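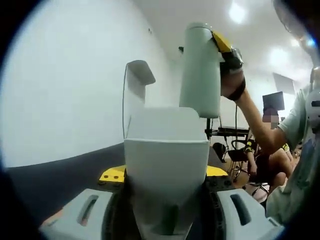 Doina Vidmar
Bench Lead, Dosing and Packing, Gerkholm

Section 4. Pouring, holding and handing over to the Rudano cell
Bench guide, revised 22/03/2025

4.1 What this section covers

You have read Section 3, or at least signed the sheet that says you have. This section deals with the two tasks most people are first put on when they join the demonstration bench: the pour, in which one person holds a container in the Flanex hand gripper and another brings a bottle over it, and the hold, in which a closed canister is kept upright while you get on with something else at the table.

Both used to be known here as "work". They are now known as "source tasks for the Rudano cell", and they have their own section in the manual. The movements are the ones the dosing room has been making for years. The difference is that they are recorded, and the cell downstairs learns from them, including from the bad ones if you forget to press discard.

4.2 What changes for you

Your job title stays the same until the September review. Your day doesn't. Before the cell, a dosing shift meant filling from start to finish, with a break when your wrists complained. A shift is now divided between bench sessions, minding the cell, and ordinary manual filling for the small orders the cell is not trusted with. The rota shows which is which in three shades of blue. We have asked for other colours.

Minding the cell counts as work, even though it looks like standing. You are there to clear a stuck canister, refuse a bad pour and write down what happened. People who were quick at filling often find this part the hardest. Cosmin Ursu, who was the fastest pair of hands in the room, described his first afternoon of it as "watching someone else park my car".

Pay is by shift and does not depend on how many takes you record. If anyone tells you otherwise, send them to me.

Note: The cell does not know who taught it. Recordings are stored under a bench number. If the cell picks up your habit of pausing halfway through a pour, colleagues will recognise it anyway, and you should expect to hear about it in the canteen.

4.3 Before you start

1. Check the rota and find your partner. Pours are always done in pairs. A hold may be done alone.

2. Clear the table of anything the task sheet doesn't mention. Mugs are the usual offenders. Dobre, the software that sorts the takes, once filed an entire morning under "cup".

3. Put on the gloves that match the sheet. Tighten the wrist strap until it stays put when you turn your hand over, then let it out a touch if your fingers tingle.

4. Pick up the hand gripper by the handle and squeeze it a few times, fully open to fully closed. It should move without grating.

5. Look at the yellow pads. Anything stuck to them comes off with the damp cloth, never a fingernail.

6. Start the session in Dobre and wait for the tone. The tone has been described as cheerful. You will form your own view.

Caution: Don't use a hand gripper with a loose finger. It will hold a canister perfectly well until the canister is over someone's shoe. Put it on the repairs shelf with a label saying what is wrong with it. "Broken" is not what is wrong with it.

4.4 The pour

One of you is the holder and the other is the pourer. Agree on this out loud. Two holders is a funny sight and a wasted take.

1. Holder: close the gripper on the lower part of the container, where it narrows. Keep the rim level.

2. Holder: bring the container to a comfortable height and keep it there. Chest height suits most people. Rest your elbow against your side if the arm starts to wander.

3. Pourer: take the bottle near its top end, as shown on the task sheet. This feels wrong to anyone who has ever poured a drink, and it will go on feeling wrong for a day or two.

4. Pourer: bring the bottle in from the side, over the container, and tilt it at an even speed. Stay clear of the gripper with your other hand.

5. Both: hold still for a breath at the end. Dobre uses the stillness to find where the pour stops.

6. Pourer: straighten the bottle before you move it away.

7. Holder: set the container down, open the gripper, and press keep or discard.

A take should last no more than 59 seconds. Anything longer is split in two by Dobre, with no regard for what was going on at the time.

Caution: Training pours are done with plain water or with an empty bottle, according to the sheet. Product is never used at the demonstration bench. This holds even if the product is right there and the water is at the other end of the corridor.

Note: Spoil some pours on purpose if the sheet says "recovery". In a recovery take the pourer starts slightly off to one side and corrects. Experienced staff dislike these and tend to make them far too elegant. We need the kind of correction you would make at the end of a shift with someone talking to you.

4.5 The hold

The hold sounds like nothing, and the cell dropped a good many canisters before we gave it a chapter of its own.

1. Stand the canister upright on the table with the lid fully closed.

2. Bring the gripper to it with the fingers open and level on either side.

3. Close slowly until the pads touch, then a little more. If the canister shifts as you close, open again and start over.

4. Lift it clear of the table and keep it upright.

5. Carry out whatever the sheet asks for with the canister in hand: turn on the spot, bring it near another item, wait.

6. Lower it until you feel the table, then open. 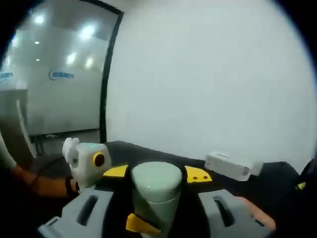

Fig. 4.2. Canister held upright between the fingers, yellow pads against the sides.

The usual fault is squeezing too hard. A person gripping with their own fingers can feel when enough is enough, and that feeling gets a good deal fainter through a handle. New starters crush on in hope. Try the trick Cosmin uses: close until the canister stops sliding, say its colour aloud, and stop. The delay is what does it, and the colour is optional, though he insists on it.

The second fault is looking at your hand. Look at the canister.

Note: Other people will be reaching in and out of your space during a hold. Let them. The cell has to cope with arms at the packing end as well, and it learns very little from a bench where everybody stands back politely. What they mustn't do is steady the canister for you. It is kindly meant and it spoils the take.

4.6 Breaks and limits

A session ends at 50 takes or when either partner asks to stop, whichever is sooner. You don't have to give a reason for stopping. After a session, take 15 minutes away from the bench. Sitting at the bench looking at your phone is being at the bench.

The limit was argued over. The original plan had no upper number at all, on the grounds that nobody would want to do more than was sensible. Whoever wrote that had never met the dosing room, where two pairs spent a week racing each other and both needed wrist supports by the end of it. The number stays.

Swap holder and pourer halfway. If you share the bench with someone a lot taller or shorter than you, swap sooner and have a go at a new height while you are at it. The cell benefits and so does your shoulder.

4.7 When Dobre rejects a take

Dobre will give one of these messages. They were not written by us.

"Object not held": The gripper opened early, or never closed. Do the take again.

"Excess motion": Usually the holder laughing. Do the take again.

"Unclear outcome": Dobre can't tell whether the pour ended. You forgot the stillness in step 5. Do the take again.

"Unknown": Write down the time and carry on. Don't restart the session, however strong the temptation. The last person to restart one lost the morning's takes for the whole bench and was very gracious about making the tea.

The count on the bench screen covers the current task only. The pour task is marked complete at 1,085 accepted takes, after which the number goes back to zero and a new sheet appears. Some people find this discouraging. I would point out that the old order book did exactly the same.

4.8 Handing over to the cell

When a task is complete, the cell is given a trial run on it, and the people who recorded the task are invited down to watch. Please go. You are asked for your opinion afterwards on a form with a box for comments, and the comments are read. The cell now approaches from the left because Cosmin filled in that box, continued overleaf and attached a drawing.

1. Stand behind the yellow line.

2. Keep a hand free for the stop button if you are the named minder. Nobody else touches it except in an emergency, in which case everybody may.

3. Write down what you would have done differently, in the words you would use to a new starter.

4. Sign the trial sheet only if you would be content to pack what came out. A signature from the bench is required before the cell takes on live orders, and you may refuse it.

If you refuse, the task returns to the bench and manual filling continues as before. This has happened twice. Both times the planning office was disappointed and the customers got their canisters.

Queries about gloves, grippers or the rota come to me. Faults in Dobre go on the fault sheet by the door, under the previous ones. Section 5 deals with cleaning down.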